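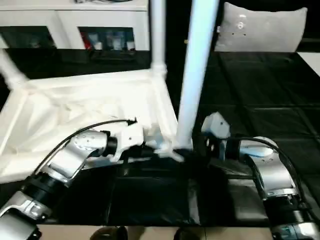
Workshop Notes / Flat-pack & Small Furniture

Putting together a white plastic rack with push-in poles

Quick one, written between jobs. I've now done a pile of these little moulded plastic stands — rectangular rim, poles that push into the corners — and there's a right order to it. The leaflet is no help at all. Mine from Pistport had half the steps on the back in grey print.

Should take you one cup of tea. Two if a pole jams.

What you need
The kit, obviously
A dark sheet or bin liner for the bench
Rubber mallet (maybe. see below)
Dish soap, a drop
A rag
Sandpaper, 200 grit or so

Cover the bench first. White plastic marks if you look at it funny and any grit on the tabletop will scratch the rim. Black sheeting is good, you can see white bits against it when they roll off. And they will roll off.

1. Sort the poles
Lay the lot out. Some kits come with poles all one length, some don't. The De Haan one has 48 cm uprights and a shorter set for the top, and in poor light you'd swear they were the same colour and size. Stand them next to each other and check. Don't trust the bag labels.

2. Clean up the ends
Run a thumb round each cut end. If there's a burr, two or three turns on the sandpaper, wipe, done. Don't go mad, you only want the edge off. Take too much and the pole will wobble forever.

3. Start with the frame on the bench
Legs up. Way easier than holding it upright and chasing the sockets from below. Put a hand on the rim near the corner you're working on, not across on the far side. The panels in the middle are thin and they flex, so don't lean on them. I cracked one on a Kirier stand back in April and had to buy a whole new frame.

4. First pole
Tiny smear of dish soap round the end. Set it in the corner, straight up, and push with a slow twist. Grip low, right down near the socket. Grip it high and you'll bend it over and end up oval-ing the hole.

Should go down with a soft stop. If it stops early, pull it out and look in the socket — theres sometimes a bit of flash left in there from moulding. Pick it out with a small screwdriver.

5. The rest
Work diagonally, corner to opposite corner. Leave them all a touch shy of fully home until the last one's started, then go round again and seat them. Do it one corner at a time, all the way down, and the last one never lines up. Ask me how I know.

6. Cross pieces
Fiddly bit. The uprights need to stay put while the crosswise ones go past, so hold the upright just under the collar and bring the other one in level behind it. Steady pressure on the end of the crosswise piece. No thumping.

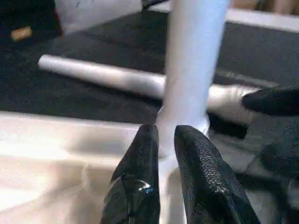 Fingers under the collar, cross piece behind, pressure on the end.

7. Mallet, or not
Try not. If you have to, fold the rag over the end and tap. Libor Bednárik from Dradside reckons 100 light taps beats one decent whack and he's right, annoyingly.

8. Flip and check
Turn it over, press each corner. A rock means one pole isn't home, usually the first one you did. Go back round before you blame the floor.

Bits and peices
Cold shed? Bring the parts inside overnight, the plastic's a lot more forgiving warm.
Wipe the soap off after or it goes sticky.
Don't glue anything. You'll want it apart when you move house.
Spare poles from Dradside come in 700 mm lengths, cut them down with a fine hacksaw and do step 2 again.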